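Bedding and Linen Assistants, Fisuvden Guest House
Saturday, December 13, 2025
Posted by Ezequiel Meléndez, Housekeeping Manager

Trirnilport wishes to appoint two part-time bedding and linen assistants for the family wing at Fisuvden. The posts run to the end of April and may be extended by agreement. Hours are 20 per week over five mornings, with a start time of 7 am. One weekend morning in each fortnight is included in the rota.

The work covers bed making, blanket folding, sorting of used linen and restocking of the linen store on the Alden corridor. The store holds over 600 pieces. Stock is checked in and out by hand on a paper sheet, and the sheet is handed in at the end of each shift.

Rooms in the family wing use printed covers and fleece blankets in place of the plain white sets found in the main house. Fleece is bulky and slides on a smooth cover, so the folding method differs from that used for cotton. Applicants should be comfortable handling soft, loose fabric on a bed that has not yet been cleared.
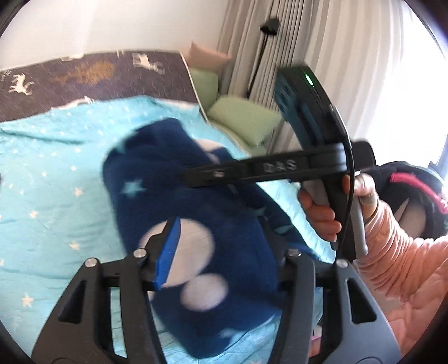
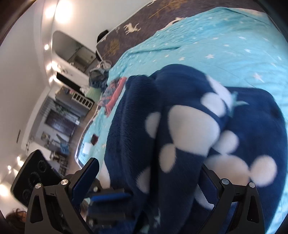
Duties in each room:

Remove clothing and personal items from the bed and place them on the chair. Do not fold guests' clothing.
Lift the blanket clear of the cover, shake it out once and fold it in half lengthways, then in thirds.
Smooth the cover from the headboard down – no creases across the pillow end.
Place the folded blanket at the foot of the bed, print side up, fold facing the door.
Report stains, pulled threads and missing labels on the room sheet. Damaged fleece goes in the grey sack and is not washed with the cotton.

Essential: able to stand and bend for the length of a shift; able to read and fill in a stock sheet in English; careful with other people's belongings. Previous work in a laundry, hotel, nursery or care home is useful but is not required. Training is given over the first 11 shifts, alongside a senior assistant.

Work clothing is not supplied. Sleeves should be close-fitting and shoes flat with a closed toe. Rings with raised stones must be taken off before handling fleece.

To apply, send a short letter stating your experience and the mornings you can work to the Housekeeping Office, Ó Flaithearta House, Fisuvden. Two references are needed before the start date. Shortlisted applicants will be asked to attend a practical trial – one double bed and one single, both with fleece – followed by a short interview.

Contact: Housekeeping Office, Ó Flaithearta House | © Trirnilport 2025 | Back to top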